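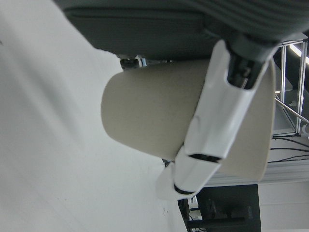
Hiding the wrist camera during training: worth it for tipped cups?

Posted by Mulugeta Workneh, 3/26/20

Hi all, and thanks again to everyone who helped me with the calibration mess. I've been promising a write-up of the cup work, so get comfortable, because I tend to go on.

The task is two cups on a white table, and the arms have to pick them up whichever way they're lying. We taught it by demonstration, 1521 demos by the time we stopped, and trained a policy on the wrist cameras, the head camera and the fixed camera together. It did well with standing cups and poorly with cups on their sides. The hand would come in nicely, get close, and then close too early and push the cup away (which you can watch over and over until you start to take it personally!).

My hunch was that the policy leaned too hard on the wrist view. Up close, that camera gets filled with finger and housing and whatever happens to be behind them, and the cup can drop out of sight at the very moment you want it most. 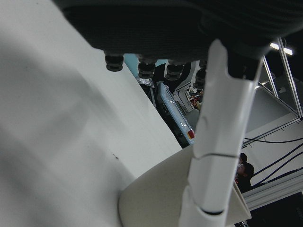
So we tried blanking the wrist view at random during training, for short stretches and never for a whole demo, with the idea that the policy would learn to carry on from the other cameras and from the joint positions. Everything else stayed the same. Over 200 trials with tipped cups we missed 37, and the old policy missed a good many more than that on the same starting layouts. I'm very happy with it, but I've been happy before and been wrong, so please poke at it.

Sándor Pap wrote:

Lovely work, Mulugeta, and I enjoyed reading it, but I'm not sure I buy the explanation. Blanking a camera is a kind of noise, and noise in training helps with all sorts of things. If you had blanked the head camera for the same stretches, would you have gotten the same gain? We tried something similar at Muvenent with bottles and it made no difference which camera we picked on. I'd want to see that run before I put "the wrist view was the problem" in a title.

Mulugeta Workneh wrote:

That's fair, Sándor, and I should have said that we did a small version of it. With the head camera blanked instead, the hand got lost on the way in and we gave up early, so I can't offer you a proper comparison. The head view is where the policy seems to get its sense of which way the cup is pointing, with both the hand and the other cup in sight and all our bench clutter behind them.

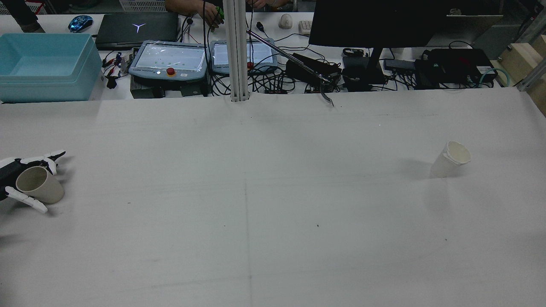
I do wonder about that clutter, by the way. People sit and work back there, things get moved, and my worry is that the policy has learned something about our bench that it has no business knowing. Ernő keeps telling me to hang a curtain, and I keep saying I'd like it to cope with a normal room.

Ernő Dobos wrote:

I do keep telling him! A curtain is cheap and then you'd know. Mulugeta and I have been having this argument since last May and I expect we'll be having it when we're both retired. Still, I've run the new policy myself on the Brirkia setup and it's a pleasure next to the old one. It waits. The old one always seemed to be in a hurry.

Abdelilah Gaber wrote:

Could I ask how you chose the starting layouts? I'm planning something close to this with cartons and I don't want to fool myself. If you put the cups down by hand each time, I'd be a little nervous, because I know I get kinder to the robot as the afternoon goes on.

Mulugeta Workneh wrote:

Ha, so do I. We settled on these, and you're welcome to steal them:

1. Draw up the layouts before anyone runs anything, and use the same list for every policy you compare.

2. Include plenty with both cups lying down and their open ends facing different ways, well apart on the table. Matching pairs make life too easy.

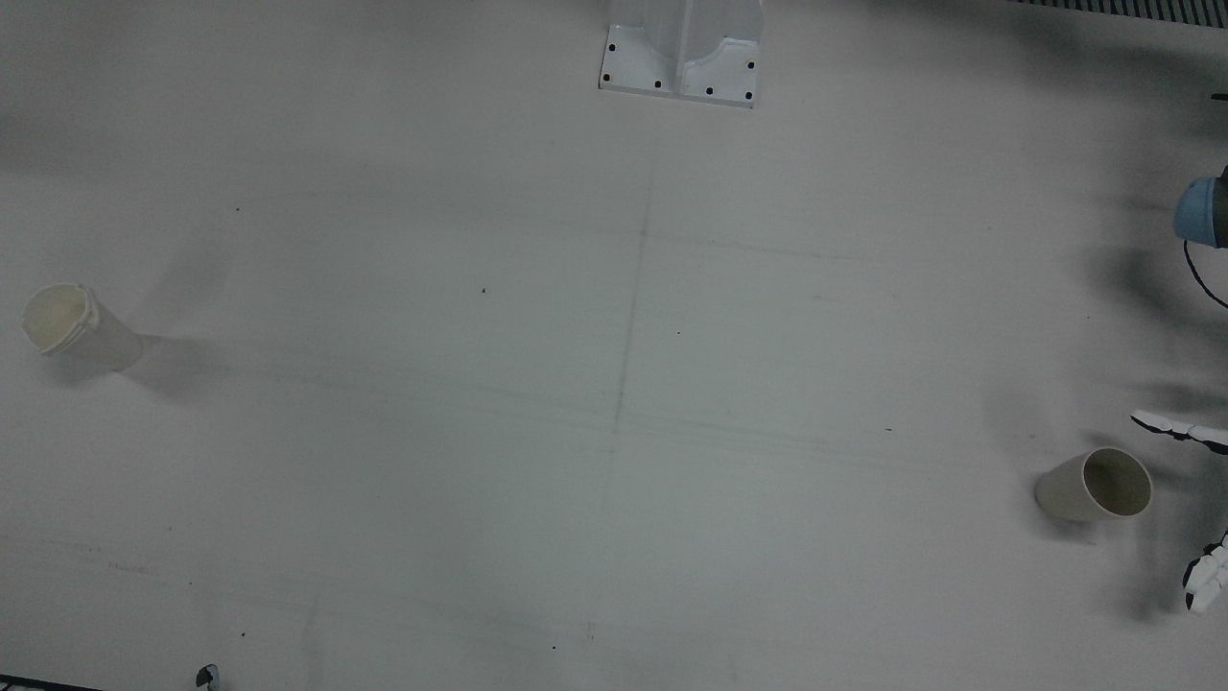

3. Swap in a fresh cup once the old one gets soft. A squashed rim changes the grasp more than I expected.

4. Have somebody else call hit or miss. For us a hit means lifted clear of the table and held until the arm stops.

Mogens Vestergaard wrote:

I'm with Sándor on this one, though I'd put it more gently. The result is good and I'd use the trick tomorrow. The reason behind it is still open. What would convince me is the blanking restricted to the last bit of the approach, against the same amount spread over the whole demo. If the close-up view is really what misleads it, the first should win by a clear margin.

Sándor Pap wrote:

Yes, please do Mogens's version, it's better than mine. And I'd still run the head camera one to the end, even if it's painful to watch.

Mulugeta Workneh wrote:

All right, you two, I'll do both. The training machine is tied up for a bit, but I'll post the numbers in this thread once they're in, curtain or no curtain. Abdelilah, send me a message and I'll pass along our layout list, it's only a plain text file.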